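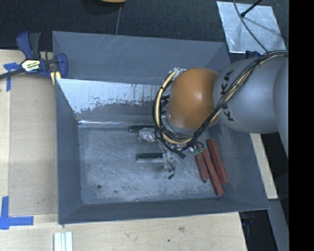 Zellau Orchard Club: Presses, Mills & Loan Equipment

Tuden Basket Press, with Ó Dálaigh Apple Mill
Item no. 1737
Loan period: 3 days
Members only
Page updated November 2018

If you have ever stood in your yard in October looking at more apples than your family could eat by spring, this is the set for you! The Tuden is the bigger of our two cider presses and the one most members ask for by name. It's heavy, it's a little old-fashioned, and it makes the kind of cloudy, sweet juice that gets people knocking at your kitchen door with empty jugs.

The press is a classic screw type with a slatted basket and a cast iron frame. You fill the basket with ground apples (we call it pulp, though some of our older members insist on "pomace" even before it's pressed), lay the two half-moon boards on top, and turn the handle. Go slowly. A few turns, a rest while the juice runs, then a few more. Folks who lean on it hard from the start get pulp squirting out between the slats and less juice in the pitcher.

The Ó Dálaigh mill goes out with it at no extra charge. It's hand-cranked and takes whole small apples or halved large ones, and it is much happier with firm fruit than with soft. Pears go through fine too if you catch them before they turn mushy. Please don't try quinces. We did, and the crank handle on there now is the replacement.

What comes with the set
Press, basket and drip tray
Two pressing boards and three wooden blocks
Mill with hopper and crank
Nerkico straining bags, one coarse and one fine
Stiff brush and a tub of food-safe grease for the screw

You'll need to bring your own buckets, jugs and a good strong helper for lifting. The press and mill together weigh 182 pounds, and they ride best in a pickup or a small trailer with the basket taken off and strapped down separately. A hatchback will do in a pinch with the seats folded, but put down an old blanket first.

Setting up
Pick a level spot on grass or gravel, near a hose if you can. Rinse everything before you start, then stand the drip tray so the spout faces slightly downhill. Wash your apples, cut out anything brown or moldy, and mill only as much as you can press in the next half hour or so. Windfalls are fine for juice that you plan to boil. For fresh drinking we'd stick with fruit picked off the tree.

Bringing it back
Scrub the slats with plain hot water, no soap, and let them dry in the shade with the basket standing open. Full sun warps them. Wipe the screw down and put on a thin coat of grease. If a bag tears, just let us know and we'll order another.

Leftover pulp goes nicely in the compost, mixed with dry leaves, and chickens think the world of it.

Reservations open to members on the first of the month. Fall weekends fill up quickly, so do give us a second choice of dates when you write.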